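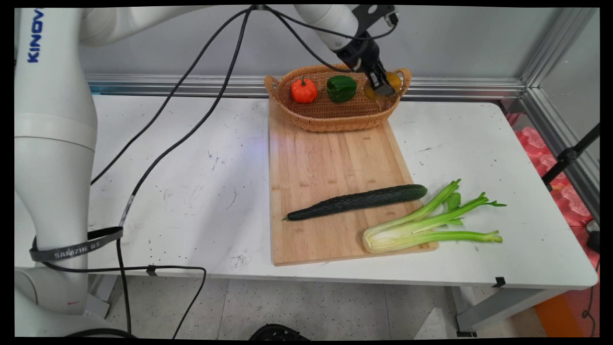 Wicker basket and cutting board, Skonden open day.

The Skonden basket works in Stesbridge opens to visitors twice a year, in March and again in the fall. We went to the fall one, on October 31, 2018. Parking is in the field behind the old creamery, and the walk down takes seven minutes on a gravel path that gets muddy near the gate.

The tour starts in the soaking shed. Willow rods stand in long tanks, sorted by length, and the guide explained that brown rods with the bark left on need far more time in the water than stripped ones. The shed smells strongly of bark. From there you go up an outside stair to the weaving room, where the floor is worn smooth and everyone works sitting low, with a sloped board across the knees.

We watched a base being started and the side stakes pushed in and bent upward. The border takes the longest to learn. The works sold 2,000 baskets last year, most of them to bakeries and farm shops, and the rest through the store at the front.
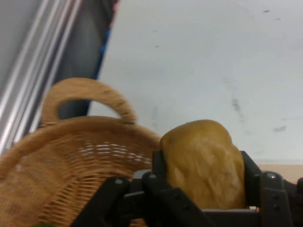 Handles are done last. A thick rod goes in first as a core, and thinner pieces are wrapped over it until it is covered. The wrapping has to be done while the willow is still damp, so handles are not left overnight.

After the tour we ate at Noh, the café across the yard. The soup was good and the line was long. The store takes cards, but the café was cash only that day.

Tours last an hour and cost $3. The 310 bus from Odum stops at the top of the lane.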